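FOR IMMEDIATE RELEASE
Apr 20, 2020

Weslow Questions Value of Lozano Ethics Pledge

Weslow, the workplace ethics group, today asked Lozano to show that its new honesty pledge does anything at all. The company says 219 managers have signed. Signing took up to 12 minutes, and the text names no penalty for lying.

"A promise with no cost is cheap," said Hemi McAlister of Weslow. "We asked who checks. We were sent the pledge again -- in larger type."

Weslow wants Lozano to publish its complaints and name an outside reviewer by October.

The pledge also leaves small dishonesty to each person's conscience, a weak guard in our view. Weslow's own training starts lower down, with things like an upright can on a brown marble counter, its ring-pull still flat against the lid. Whose is it, and would you ask before taking it? Lozano's text has seven pages and no question that plain.
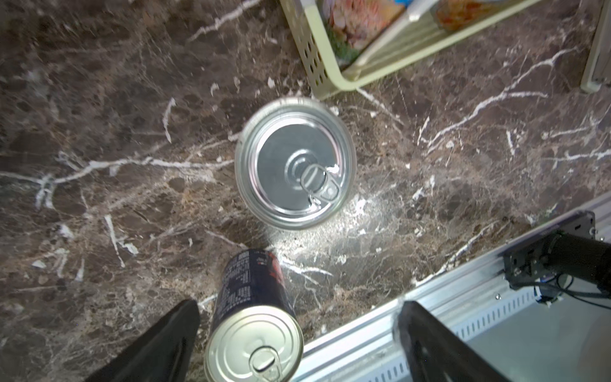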